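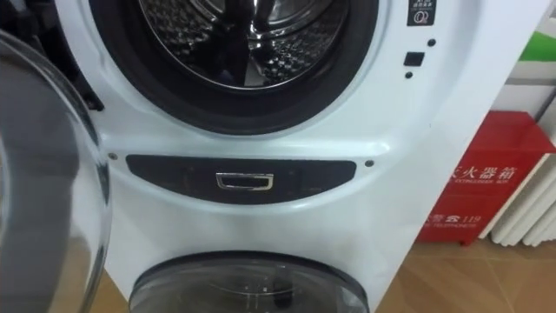 Open day diary: Saturday, December 16, 2023

The doors of the Ondia workshop opened to visitors at ten. Attendance for the day was entered in the register as 201, of whom 70 had booked in advance.

The Forsyth household programme was shown in the morning. The task set was laundry, using the white cabinet with two drums, one above the other. The upper door was left open for the demonstration and the lower compartment was not part of it. Visitors asked chiefly how a machine judges the position of a glass door. The programme staff replied that clear and reflective surfaces remain the hardest part of the work, and that the perforated steel of the drum presents a similar difficulty.

The afternoon session was given over to Zarinik, whose talk on loading and unloading ran 17 minutes beyond its time. The questions were good and it was not cut short.

Two schools have asked to return in April. The request has been passed to the Ivano office, which keeps the calendar.

Doors closed at four. The leaflets ran out before three, and a further 80 are to be printed.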